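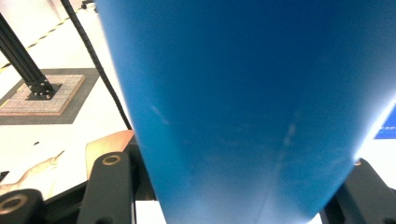
Imprimir | Enviar por correo electrónico

Azul cobalto

El azul cobalto es un pigmento sintético formado por óxidos de cobalto y de aluminio. Se obtiene por calcinación a alta temperatura, y el color resultante es muy estable frente a la luz y a los ácidos. En la cerámica se conocía el uso del cobalto desde muchos siglos antes de la fabricación del pigmento moderno.

En el taller de Elden, el cual fue fundado por la ceramista Duyên Võ, el pigmento se muele durante 6 horas y se aplica en hasta 4 capas finas. El catálogo del taller reúne 376 piezas, de las cuales 280 llevan decoración azul. La serie más conocida recibe el nombre de Triệu.

El polvo no debe inhalarse durante la molienda.

Véase también: Esmalte; Azul cerúleo.

Imprimir | Enviar por correo electrónico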